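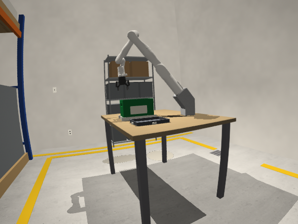
Figure 3. Simulated test cell with the arm holding the open gripper above the green box. The shallow black tray is at the near side of the table.

4.2 Comparing the two grippers in simulation

The case for simulation in gripper selection usually rests on cost. A virtual arm can repeat a pick overnight without wearing out a finger pad, and every candidate gripper meets the same object in the same pose. We accept the first part of that argument. The second part deserves more suspicion than it tends to get, and the results in this section should be read with that in mind.

Two grippers were modeled. The Pekance is the one shown in Figure 3, with curved outer fingers and a central body that takes up much of the space directly under the wrist. The Clikex is a plain parallel-jaw design with flat pads and a shorter stroke. Arm, controller and approach path were the same for both. Each trial began with the gripper open and pointing straight down over the box, and a pick was scored as good only if the box was lifted clear, carried to the tray and released without tipping. We ran 700 trials per gripper, with small random shifts in box position and rotation.

On the headline number the Pekance wins easily. It failed in 20 trials, against 69 for the Clikex. We were tempted to stop there, as an earlier report on the same pair did (Demchenko, internal report, Stitari). Two things held us back.

The first is contact friction. The value supplied with the Pekance model was higher than the one supplied with the Clikex model, and neither came with any account of how it had been measured. When we gave both grippers the lower value and repeated the runs, the gap shrank to a handful of trials. Most of the lost picks were late slips during the carry, a failure the original settings had almost hidden. We can't say which value is closer to the truth. We can say that the ranking leans heavily on a number somebody typed into a file.

The second is the shape of the object. A stiff upright box with flat sides is a friendly target, and it was stiff in our runs by definition, because the simulator treats it as a rigid body. Real cartons bow inward when squeezed. The curved fingers touch the box over a small area, and we would expect them to suffer more from bowing than flat pads do -- but this is a guess, and nothing in our data supports it or rules it out.

We also doubt that the background adds much. The cell was built with shelving, storage bins, floor markings and cast shadows, on the theory that a camera-based controller should be tested in a place that looks like a workplace. Our controller read the box pose straight from the simulator in every trial reported here. The shelving could have been deleted without changing a single result. Papers that show a detailed room and then report scores from perfect pose data invite readers to assume a harder test than the one that was run, and we would rather say so plainly about our own.

Cheng repeated the base condition on a second physics engine, supplied by Dmytriv, using the same meshes and the lower friction value. The order of the two grippers held, though the failures fell in different places: more at first contact, fewer during the carry. Agreement on the order is mildly reassuring. Disagreement on the cause is a problem for anyone hoping to use these runs to improve finger design, and we did not find a setting that brought the two engines into line.

For the hardware trials in Section 5 we therefore kept both grippers, including the one that simulation would have told us to drop.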